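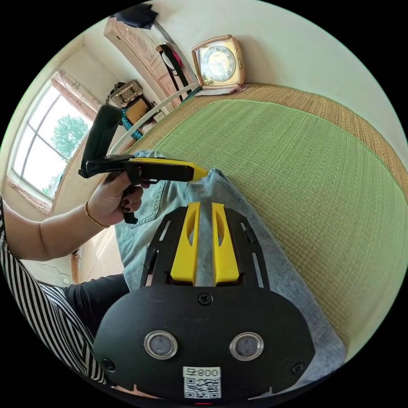 Saturday, April 28, 2018

I've been grumbling about this to anyone who'll sit still, so I may as well write it down. We need some house rules for hand-held grippers, and we need them before the next lot of people start using them in their spare rooms.

If you've missed the whole thing: you hold a gripper by its trigger, you do an ordinary job with it (fold a shirt, pick up a spoon), and what it records is later used to teach a robot arm the same job. I've been doing it since January, first for a little outfit called Surex and now for Kubiak, and I love it. I really do! It's fiddly and oddly soothing, and I can do it in my jeans. But the guidance is a mess. Surex gave me a sheet with 54 instructions on it. Kubiak gave me 3. Neither of them got it right, in my view, though I know which one I'd sooner be handed on a busy morning.

The Surex sheet was written by somebody thinking about a factory. Safety boots. A marked floor. A supervisor within calling distance, when the nearest thing I've got to a supervisor is next door's cat. Nearly everything on it made sense for a big arm bolted to a bench, and hardly any of it helped a person sitting down at home with a thing in her hand. And when a list is that long you stop reading it, which means you also skip the two or three lines that might have done you some good.

So what would I put in? Labels, first of all. Every unit should carry a number you can read and a code you can scan, and you should write that number down at the start of every session. It's dull, I know. But I once did 50 goes at the same task and couldn't say for certain which gripper I'd used for the second half, and all of it had to be thrown out. My own silly fault, and one line on a form would have saved me.

Then the lenses. Wipe them before you start, with a proper cloth, and not your sleeve. Check the screws while you're at it – just a look, you don't need to get the tools out.

Breaks are the one I'd go to the wall for. Ornetico, who lend kit out to a sewing group in Flescombe, ask people to put the gripper down for 5 minutes in every half hour, and they mean properly down, trigger hand empty. Lovely. Your fingers get sore long before you notice you've gone clumsy, and clumsy goes are no use to the robot either. I'd make that one compulsory and I'd pay people for the minutes.

And privacy, please, in plain words. These things look at your home. Your curtains, your cupboards, whoever wanders in with a cup of tea. I'm fairly relaxed about it myself, but I'd like to be told who watches the footage and how long they keep it, and I'd like a button that bins the last go with no questions asked. Kubiak say they're thinking about the button. Surex never answered my email.

A friend says all this will get sorted out once there's a proper standard. Well, maybe. Standards take years and I've got a session on Monday. One side of paper would do me, in big type, written by someone who has held the thing for an afternoon.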